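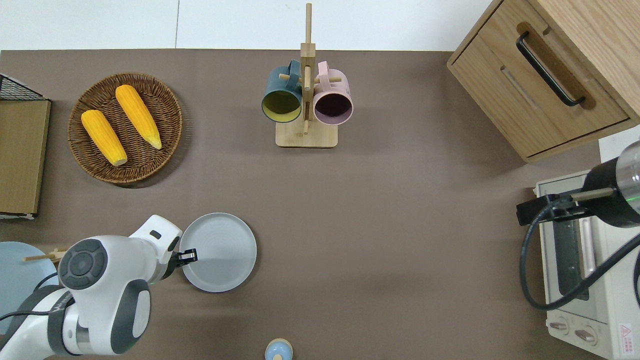 Robots & Research

I've been meaning to write about the kitchen task for ages, and as January was one long run of rain I finally have no excuse. So, put the kettle on.

We've been trying to teach a pair of arms to do small kitchen jobs by copying people, and the part I've been stuck on is how you pick which demonstrations to learn from. We had 2232 of them by the end. Plates, mugs, corn in and out of the basket, chopsticks (never again). The usual habit is to throw the lot in and let the training sort it out, and that's what I did first, because I'm lazy and the machine was free overnight.

Then I read the Wilczyńska paper, which scores every demonstration by how much the hand dithers just before it touches something. Lots of tiny corrections, low score. It's such a simple idea that I was cross I hadn't tried it! I wrote my own version in an afternoon, called it Tanen (long story, involves a misspelt folder) and set it loose on our pile. It kept 1389 and binned the rest.

Plates are where it made the biggest difference. A flat round plate on a flat table is a horrible thing to pick up, as there's hardly any rim to get a finger under, and people go about it in all sorts of ways. Some slide it to the edge of the table, some pinch and tilt, and a few of us just stab at it until something gives. Train on all of that and you get an arm that starts one way and changes its mind. With the Tanen set it picks one approach and sticks to it. I ran 207 plate trials on each version and the filtered one won comfortably, though I want to redo the count before I put numbers up, as I was very tired and my spreadsheet has a column I can't explain.

Mugs, on the other hand, got slightly worse. I think the filter is throwing away the slow careful goes at getting a handle off a peg, when slow and careful is just what you want there. Drunus, the other filter I tried, doesn't have this problem but takes 2 days to run, so, swings and roundabouts.

Next job is a separate cut-off for each object. I'm also moving everything over to Puvance for the training runs, and if that goes badly you'll hear all about it.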